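Kitchen and Pantry Setter (part-time)
Benside Street workroom
Department: Household Goods
Reports to: Workroom lead
Hours: 24 per week, mornings
Start: September

About us

Diditz rents out ready-to-use kitchenware to people who need a working kitchen for a short while: families between houses, visiting nurses, students on a single semester, crews on a long job away from home. A customer picks a set, we pack it and deliver it, and we take it back when the lease is up. Over 100 sets are out at any one time. Everything that comes back is washed, checked, set out on a table and packed again at our Benside Street workroom.

We are looking for one more setter to join the morning shift.

What the job is

A setter takes a returned set, lays it out the way it would stand in a kitchen, and checks it against the list. Plates, mugs, chopsticks, baskets, the small oven if there is one. When the layout matches the list, the set is signed off and goes to packing. When it doesn't, the setter finds the missing piece on the shelves or writes up a replacement slip.

We lay sets out in full before packing because a list on its own misses things. A chipped rim or a loose peg on a mug rack is easy to overlook in a crate and easy to spot on a table.
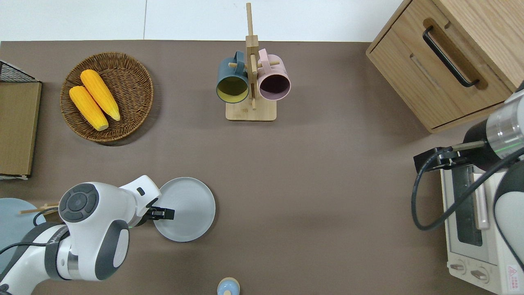
Most sets take under an hour. The larger ones, which we call the Ogunleye sets after the first building we supplied, can take most of a morning and are usually done by two people.

Your regular tasks

Unpack returned crates and sort items for washing or for the table.
Lay out each set and check every piece against the printed list.
Look over plates and mugs for chips, cracks and stains. Set damaged pieces aside and log them.
Wipe down toaster ovens and other small appliances, inside and out. Check cords, knobs and doors. You will not be asked to repair anything electrical.
Brush out woven baskets and check them for broken strands.
Wrap and pack finished sets, heavy pieces at the bottom, and label the crate on two sides.
Keep the shelves in order. Every item has a shelf number, and we have 953 of them, so you will need to be comfortable using the shelf book.
Sweep and wipe down your table at the end of the shift.

What we are looking for

You should be able to read and follow a written list in English, and write a short clear note when something is wrong. You should be able to stand for most of a shift and lift a packed crate of up to 35 pounds with a hand truck nearby. Care with breakable things matters more to us than speed. New setters are slow for the first few weeks and we plan for that.

Experience in a hotel kitchen, a restaurant, a thrift store or a moving company is useful. It is not required. We have hired people straight out of school and people coming back to work after many years.

Pay and conditions

The position is paid hourly, every two weeks. The rate is set out in the application packet. Training is paid at the full rate and lasts 3 weeks. Shifts run from 7:30 a.m. to 12:30 p.m., with a paid 20-minute break. The weekly schedule is posted in advance and varies between four and five shifts, with the shorter ones ending early to keep to 24 hours.

We provide gloves and aprons. Please wear closed shoes with a flat sole. The Hastadov bus line stops at the corner, and there is free parking behind the building before 1 p.m.

Setters may borrow one kitchen set a year for personal use, for up to a month, at no charge.

How to apply

Pick up an application packet at the workroom counter on any working morning, or ask for one through the contact form on this site. Return it with the names of two people we can call about your past work or schooling. A resume is welcome but you do not need one.

Applicants we would like to meet will be asked in for a visit of an hour and a half. You will be shown the workroom, then given a small set to lay out and check. We pay for the visit whether or not you are hired.

If you need any changes to the visit or to the work table because of a disability, please say so on the form and we will arrange it before you come in.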